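News from the Robot Club

The Loltstead robot club has reached the part of the year where it stops building things and starts taking computers apart on purpose. Members with long memories will point out that we used to do this by accident.

The task, set for all clubs entering the Plirnedcombe Challenge in June, is called Strip and Fit. Each team has to program an arm to work inside an open computer: find the memory slots, take out whatever is in them, put something else in, and leave the rest of the machine as it was. There are 1000 points on offer for the memory round and 2000 for the whole course. Points come off for touching anything you weren't asked to touch, and the rules devote a whole page to what counts as touching.

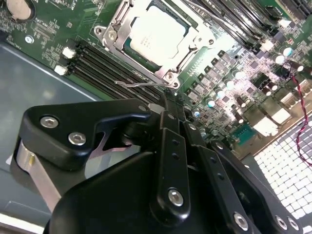
Rajkumari Dixit has taken charge of the approach, meaning the last bit of travel before the fingers meet anything. Her first version came in at full speed and was voted down by everyone standing near it. The present one creeps. You can put the kettle on, argue about whose mug is whose, and come back in time to see it arrive. She says speed can be added later, and has asked us to stop using the word "glacial" in the log book.

The trouble is that the inside of a computer is a crowded place, and the arm has no natural sense of embarrassment. Deepak Ahuja spent two evenings on a list of no-go zones, beginning with the processor socket and going on to more or less everything else. By the end there was very little left that the arm was allowed to go near, and it quite sensibly refused to move. The list has been trimmed.

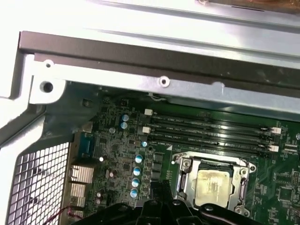 We are also having a long discussion about light. Bare metal shines, green boards don't, and a program that is perfectly sure of itself at four in the afternoon can lose its nerve by seven. The Lostgate team are said to have solved this with a bedsheet and two clothes pegs. We are looking into it, and would be glad of a bedsheet. 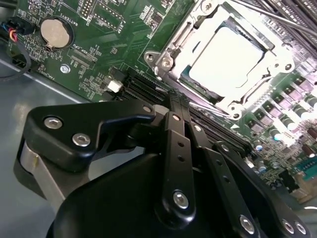

The younger members have been learning to read the board for themselves, so that they can tell the arm where it is in relation to something printed and fixed. It is slow going, and the print is very small, but they have become insufferable about it at home, according to at least one parent. Anyone over 40 is advised to bring reading glasses and some humility.

Printed holders for the memory modules are the other big job. The Bansal prize goes to the neatest fixture, and we have never been in the running for neat. Our first design gripped the module so well that neither the arm nor Deepak could get it out again.
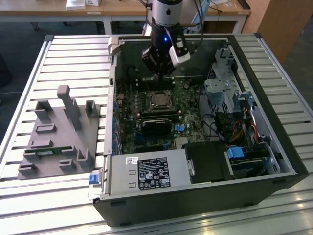

Practice runs are at half past six in the upstairs workshop, and there is room for new members from age 10 upwards. No experience is needed. Subs are £14 a term, which covers printer filament and biscuits, in proportions we would prefer not to publish. If you have an old desktop computer you no longer want, please take your photographs off it first and speak to Rajkumari before carrying it up the stairs.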